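Home | Sales | Departments | Valuations | Careers | Contact

Junior Cataloger, Arms and Armor – Eklund Auctions

Eklund is looking for a junior cataloger to join the arms and armor department. The post is full time, for a fixed term, with a start in August. You will report to Deok-su Pyo, head of department.

The main task is the Lavitz collection, consigned to us last winter. It comes to 343 lots of edged weapons, most of them European hunting swords, smallswords and court swords, with a smaller group of Ottoman and North African pieces. A first inventory was made by the family and is not reliable. Blades and scabbards have been matched wrongly in places, and several hilts are listed under the wrong century.

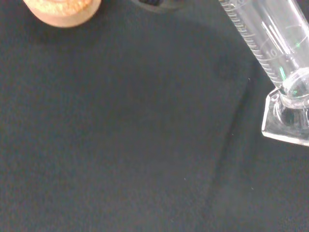
You will work through the collection lot by lot, measure each piece, record marks and inscriptions, and write the catalog entry. Measurements are given in centimeters: full length, blade length, and width at the forte. Entries are short, usually 60 to 90 words, and follow the house style. We want the type, the date range, the country, the form of the blade and hilt, and the condition. Later repairs and replaced grips must be stated.

What the job involves

- Cataloging edged weapons for two sales a year
- Checking earlier sale records and reference books for comparable pieces
- Answering condition requests from bidders by email and phone
- Preparing export paperwork with the shipping desk
- Helping at viewing days, which start at 9 a.m. and can run into the evening

What we ask for

- A degree in history, art history or museum studies, or equal time spent working with a collection
- A working knowledge of European sword types from 1500 to 1850
- Safe handling habits with sharp and fragile objects
- Clear written English
- Reading knowledge of German, French or Italian – one is enough

Knowledge of firearms is useful but not required. Our firearms are cataloged by a separate team in the same building. You do not need auction experience. Training on our cataloging software, Nandier, is given in the first week.

Terms

The contract is for 17 months and may be extended. The working week is 37.5 hours. Staff who work a weekend viewing get the time back in the following month. The salary depends on experience and will be discussed at interview.
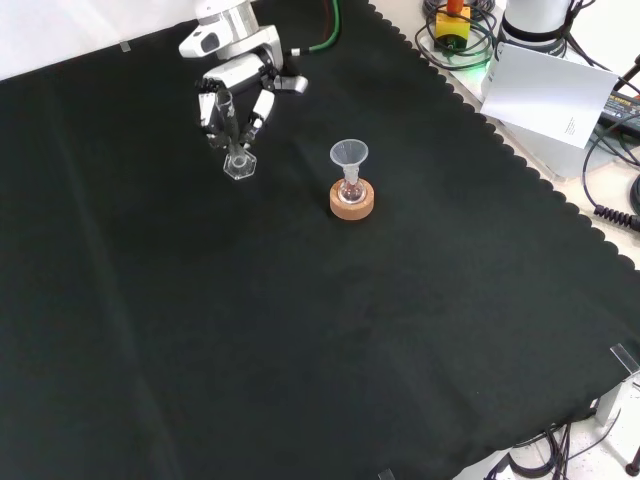
Robotic hand holding a glass graduated cylinder over black cloth.

How to apply

Send a resume and a cover letter of one page to the department, marked with reference 994. Please add one sample catalog entry for any sword, dagger or polearm in a public collection, written by you and no longer than 90 words. Applications without a sample will not be read.

Interviews will be held at our offices and last one hour. They include a short handling session with three pieces from the department. Travel costs within the state are repaid on receipt of tickets.

7 shares | 0 comments

Recent items
Ovum Collection of Dress Daggers: Results
Consigning a Sword: What We Need From You
Condition Terms Used in Our Catalogs
Vacancy: Shipping Desk Assistant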